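Kiline Hand-Held Gripper Pair
Set-up and Care Guide

Section 4. Setting up at a new site

4.1 Before you start

Read Section 3 (Charging and storage) first. The steps below assume that both grippers are charged, that the recorder is running the current Povmont software, and that the lens caps are still on.

You will need:
both grippers, left and right
the marker gauge card
a 2.5 mm hex driver
the lint-free cloths from the case lid
the site sheet (form 63)

Caution: Do not carry a gripper by its jaw or by the marker. The marker plate is held by two small screws and bends easily. A bent plate gives position errors that the software cannot correct.

4.2 Preparing the room

1. Walk the area where the work will be done. Pick up loose items from the floor and route cables along the wall. Operators look at their hands during a recording and do not see what is underfoot.

2. Open or close all curtains and blinds fully. Leave them that way for the whole session. A curtain moved halfway through changes the exposure and the set has to be split in two.

3. Switch off any lamp that flickers. If a lamp stays on, note its position on the site sheet.

4. Cover or remove mirrors. Glass-fronted cabinets can stay unless the marker check in 4.5 fails near them.

Note: Patterned carpet and paned windows help tracking, as they give the software plenty of edges to follow. Plain white walls are the harder case. If the room has little texture, put up the Temside wall sheets before going on.

4.3 Checking the jaws

5. Hold the gripper upright and squeeze the trigger fully ten times. Travel should be smooth, with no click at the end of the stroke.

6. Inspect the finger tips. Replace them as a pair if either one is torn, shiny or loose on its post. Worn tips are listed under part 765 in the spares table.

7. Wipe the grip pads with a dry cloth. Do not use alcohol on the pads; it hardens the rubber.

8. Check that the jaws close evenly. If one finger reaches the center first, loosen the linkage screw a quarter turn, close the jaws by hand and tighten again.

Caution: Keep fingers clear of the linkage while the cover is off.

4.4 Checking the camera

9. Take off the lens cap and clean the lens with a fresh cloth, from the middle outward. Never use the cloth that was used on the pads.

10. Start the preview on the recorder. The picture is round with black corners. The gripper body should fill the lower part, level from side to side, with the mount near the middle. If it leans, loosen the camera clamp, turn the camera and tighten the clamp – finger tight, then a quarter turn with the driver.

11. Set exposure with the gripper pointed at the brightest part of the room. Window panes may look pale, but the bars between them must stay sharp. If they blur into the glass, lower the exposure one step.

12. Lock exposure. The padlock symbol turns solid.

4.5 Marker check

Do this check each time the grippers have been transported, and every Monday at sites where they stay in place.

13. Clean both marker faces. Lay the gauge card against each one. The black border must match the card on all four sides.

14. Hold one gripper still at chest height. Bring the other into its view from the side, marker facing up, then tilt it slowly in each direction. 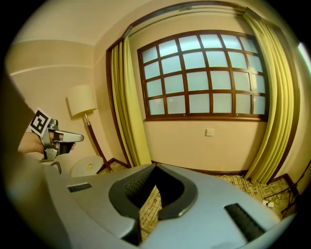
15. Watch the marker count on the recorder. It should climb to 100 without a break. If it stops or drops back, the marker is tilted too far away from the camera, or light is reflecting off its face. Change the angle and repeat.

16. Swap roles and repeat step 14 with the other gripper.

17. Save the result. The recorder writes it to the session folder as a Pisharody check file. Recording stays blocked until both files are present.

Note: A strap hanging in front of the marker is a common cause of a failed check. Tuck in the free end before trying again.

4.6 Faults during set-up

Preview is black: cap still on, or camera cable not seated. Push the plug in until the collar locks.

Preview freezes when the trigger is squeezed: cable pulled tight at the linkage. Free up more slack and refit the cable clip.

Marker count stays at zero: wrong marker set chosen in the menu. Left and right markers differ and cannot be swapped.

Count reaches 100 on one gripper only: plate bent or face scratched. Fit a new plate and run 4.5 again for both.

Jaw reading drifts: run the jaw zero (Section 5.2). If drift returns within one session, the sensor is due for replacement. Its rated life is 3000 hours.

4.7 Finishing set-up

18. Enter the room name, curtain position and lamp position on the site sheet.

19. Put the lens caps back on if recording will not start within ten minutes.

20. Go to Section 5.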